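Demonstration gathering (robotics)

Demonstration gathering is the work of recording examples of a task so that a learning system can be trained to carry it out. In robot handling, an example usually consists of camera pictures, the positions of the arm's joints and the opening of the gripper, all stored against a common clock. A single recorded attempt is called an episode.

Methods

The most common method is remote operation, in which a person moves the arm through a handheld controller or a smaller copy of the arm. In hand guiding the operator pushes the arm itself, which is simpler but puts hands and sleeves into the pictures. Cameras may be fixed above the work area, mounted at the wrist, or both. A wrist camera sees little of the room but keeps the fingertips in view at close range.

Size and variety

The Gemholm set, compiled by Bianka Szekeres and Bogdan Marciniak, holds 4,000 episodes of household handling tasks. Of these, 231 were later withdrawn for clock faults between the camera and the gripper record. New operators on the project recorded 150 practice episodes before their work was accepted. Objects were moved and lighting changed after every 5 episodes.

Difficult materials

Thin, flexible materials are harder to record well than rigid ones, as their shape changes with each touch and a fold can hide the point of contact. Strong light adds to the problem. White plastic may wash out almost completely, leaving few edges for the system to learn from. 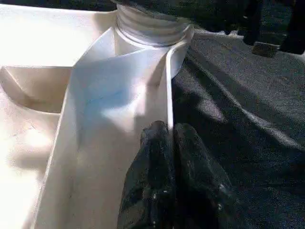
Mieke Baert has objected that projects throw away too many of their poor episodes, and that a system trained only on clean attempts has no examples of how to recover from a missed grasp. Szekeres keeps failed attempts under a separate label, so that each user of the set can decide whether to include them.

Labelling

Episodes are normally given a short written instruction and a mark for success or failure. At Gemholm the mark is entered by the operator straight after the attempt and checked later by a second person.

See also: Remote operation; Learning by imitation; Gripper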